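Sweet corn: blanching times, storage and pack weights
Growers' Notes, Skirska Valley Produce Exchange

Several members asked for the sweet corn figures from last season in one place before ordering freezer bags for this one. They are set out under the headings that follow. All times are for husked ears of medium size unless stated.
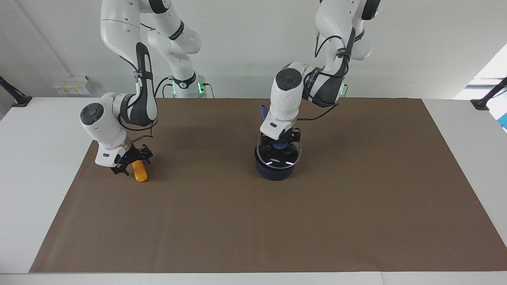
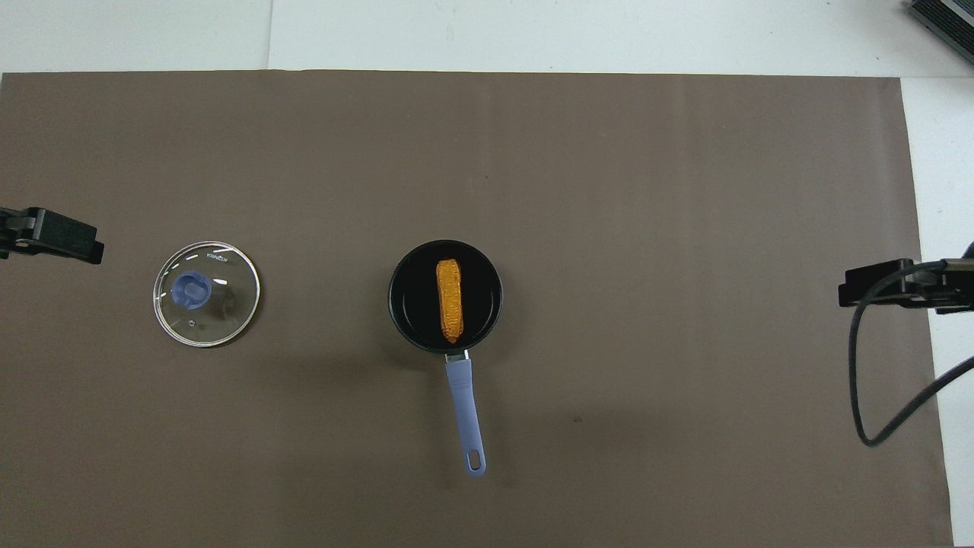 Sugar loss before processing

The sugar in a picked ear begins turning to starch at once, and the rate depends mainly on temperature. Standard sweet varieties held in a warm shed lose flavor within the day. The supersweet types hold longer, but the kernels toughen if they dry out. Ears should be picked early in the morning, kept in the husk, and moved to the cold room at 34 degrees F without waiting for a full load. Last August one batch sat on the dock until early afternoon, and it was the only batch that drew complaints.

Keep relative humidity in the cold room above 90 percent. The old fan unit dries the top crates first. Emrys Cadwaladr has moved the sensor from the door post to the back wall, so readings taken before May should not be compared with the current ones.

Blanching

Whole ears for freezing need longer than most people give them. Heat has to reach the center of the cob, where enzymes otherwise stay active and produce a stale, cobby taste after a few months. Use these times, counted from the return to a full boil:

Small ears: seven minutes
Medium ears: nine minutes
Large ears: eleven minutes
Ears for cut kernels, any size: four minutes

Use at least a gallon of water per pound of corn. An overloaded kettle takes too long to come back to the boil and the outer kernels go soft. Do not salt the water. Change it when it turns cloudy.

Cooling

Cool in ice water for the same length of time as the blanch, then drain for several minutes on racks. Check the cob, not the kernels: split one ear from each batch and feel the core. If it is still warm, the batch goes back in the ice. Surface water left on the ears freezes into clumps and adds to the pack weight, which caused the discrepancy Carleen Pryor reported in the second delivery.

Varieties

Indix was the heavier cropper and gave even ears with good tip fill. Kingi came in six days later and had the better flavor, but husk cover was poor and earworm damage was higher on the east rows. Growers who want both should stagger the plantings so that the two do not shed pollen together. Kingi is a supersweet and will turn starchy if crossed. Todor Pavlović has the planting map and can say which blocks are far enough apart.

Weights and bag order

The exchange packed 976 bags of cut corn last season and ran out of the quart size before the end. This season's order is 3,000 bags in two sizes, to be shared with the bean growers. Fill quart bags to within half an inch of the seal and press them flat. Flat bags freeze faster and stack better in the Skutia chest, where the baskets are shallow.

Label each bag with variety, block and month. Initials are no longer needed.

Corrections

The spring issue gave the soil temperature for sowing supersweet types as 55 degrees F. It should have read 65. Nikau McPhee's table in the same issue was correct. Seed requests for late blocks go to Estela Montecinos by the end of May.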